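Oiling a round wood table: how much oil, and how long before I can use it?

Posted in Home & Furniture > Wood care
Asked by Giang Sầm

Hello everybody. I have a round wooden table, light color, and I bought it used for 40 dollars. The finish looks thin to me and water leaves a mark after a short time. I want to put oil on it, but I have never done this before. In my old apartment everything was glass or metal.

I bought a can of Orska hard oil in September and it is still closed. The can says "apply sparingly", and I am not sure what is sparingly for a table. Also, must I sand before? My neighbor says yes, my brother says only wash it. I have children who do homework on the table, so I can not keep it out of use for a full week.

Thank you in advance for any advice.

3 replies

Tín Tô

Hello Giang. I did my own table last year and I made some mistakes, so maybe my experience can help you.

First, check if there is old lacquer. Put one drop of water in a place that nobody sees, for example under the edge. If the drop goes into the wood in a few minutes, the wood is open and oil can go in. If it stays on top like a pearl, there is still lacquer or wax, and the oil will only become sticky.
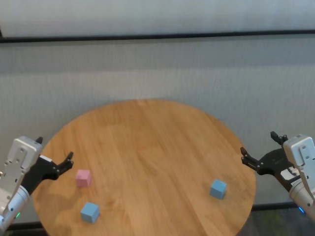
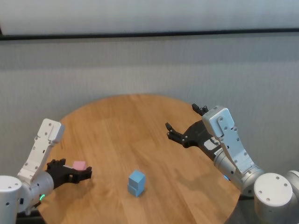
Sanding is the part where I was too lazy the first time. With a round table it is tempting to follow the edge and sand in circles, and then the scratches show when the oil goes on. You must go with the grain, from one side to the other, also near the rim. On a top like this one, where the grain is straight and the color is light honey, every cross scratch will look like a dark hair. I used 120 paper first, then 180, and then I wiped with a cloth that was only a little damp.

For the oil, take less than you think. Pour a small spot, spread it with a cotton cloth, wait 15 minutes and wipe everything off until the cloth slides easily. The second coat goes on the next day. Please do not put the oily cloth in the trash as a ball, it can start to burn by itself. Lay it flat outside until it is dry and hard.

I could use my table carefully after two days, but I kept water away from it for 9 days. If you begin on Friday evening, the children can maybe work on it on Monday with a tablecloth. Look at the drying time on your can also, because every oil is different.

Loan Nông

just use furniture spray, it is only a table. I do mine every Tuesday and it is shiny

Hiếu Bạch

I agree with Tín on most points, but I want to add something about the spray from the reply before me. Many sprays have silicone inside. If you use it now and want to oil later, the oil can pull back and make small holes like fish eyes. So please decide first which way you go.

One more thing, oil the underside also, at least one thin coat. I oiled only the top of mine and I believe this is why it is now a little bit bent. And open the window, the smell stays in the curtains.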